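Folding jeans flat on the bed - thirds or halves?
Laundry and Closets board

stikov_home
Posts: 1,636
I fold all the jeans in the house and I have been doing them in halves for years. Leg over leg, then hem to waistband, then once more. They stack fine but the pile leans over by the middle of the week. My sister does thirds and her drawer looks a lot better than mine.

Before I redo the whole drawer I would like to hear how other people do it. I work on the bed. The dining table is closer to the dryer, but it is too narrow for a long pair.

Lay them out flat first, on the sheet, with the blanket pulled off:

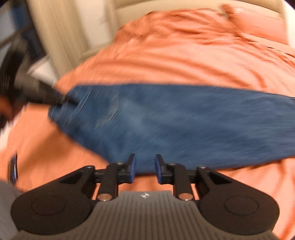 What I do now, step by step

1. Shake the jeans out once and lay them down with the front facing up.
2. Empty the pockets and push the pocket linings back in.
3. Pull each leg straight from the hem. Run a hand down the side seam until it stops puckering, or as close as it will get.
4. Fold one leg over the other and tuck in the point at the seat.
5. Hem to waistband, then in half again.

Step 3 takes the most time. On heavy denim the side seam pulls up tighter than the cloth next to it, and if I leave it that way the fold goes crooked and the stack leans.

vaver22
Posts: 12
Thirds. Halves put one thick fold right behind the knee and everything on top slides off it. With thirds the waistband ends up inside and both sides of the packet are close to the same height.

I wouldn't bother with step 3. Denim relaxes when you wear it.

stikov_home
They relax when you wear them, sure, but they are in the drawer for days before that. A crooked seam gives me a crooked fold and then a second crease down the front of the leg.

Barajas
Agree with stikov on the seam, disagree on the bed. A mattress gives under your hand, so you press and the cloth just sinks. I use the floor with a clean towel down. My knees don't love it but the folds are sharper.

If you stay on the bed, pull the fitted sheet tight first. Wrinkles underneath make it hard to smooth anything on top.

stikov_home
I don't pull the sheet tight, so that may be part of it. I am not getting on the floor though.

Tried thirds on one pair tonight. Where I get stuck is the leg. The side seam curves instead of lying straight, and I can't tell if I should fold along the seam or ignore it and go by the hem. 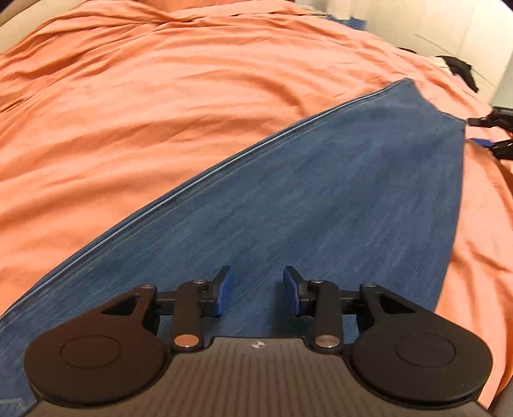 clengate
Go by the hem. Most jeans are cut so the side seam bends over the hip and thigh, and if you chase it you end up with a leg that is wider at one end than the other. Line up the two hems, hold them together, and let the seam go where it wants.

vaver22
Same here. The hem is the only straight edge on the whole thing.

Barajas
I go by the inseam, not the hem. Hems twist after a lot of washes, mine do anyway. The inseam stays closer to true on older pairs.

clengate
Fair point on old ones. On a twisted hem I would split the difference.

stikov_home
OK. Hem for the newer pairs, inseam for the ones that have twisted. I did 2 more in thirds with the sheet pulled tight and they stand up on their own. Halves still fit better on the closet shelf, so I will leave those the way they are and do the drawer in thirds.

vaver22
File them upright in the drawer if it's deep enough - fold facing up. Then you can pull one out without wrecking the rest.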